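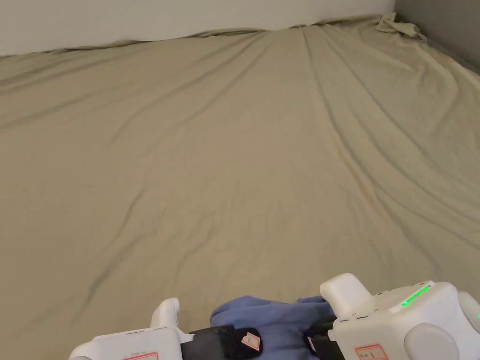

4. Covering the floor

Do this before you open anything. Paint has a gift for finding the one bare patch.

4.1 Sweep or vacuum the floor. Grit under a drop sheet works like sandpaper with your full weight on it.

4.2 Unfold the Pasgate sheet in the middle of the room and walk the edges out to the walls.

4.3 Push the fabric up against the baseboard and tuck any extra into the corners. A heap in the corner is fine. A gap is not.

4.4 Smooth out the large ridges where you'll be walking or setting up the ladder. Leave the small creases alone — you are painting a room, not making a hotel bed.

Note: The sheet is sized for rooms up to 253 cm wide. Larger rooms need a second sheet, overlapped by 33 cm.

CAUTION: Fabric slides on hardwood and tile. Tape the edges down before you climb.

CAUTION: The sheet will catch drips. It will not catch a full tray, whatever your brother-in-law says.

4.5 Keep a damp cloth within reach. Wipe spills off the baseboard right away.

For wall preparation, see section 5.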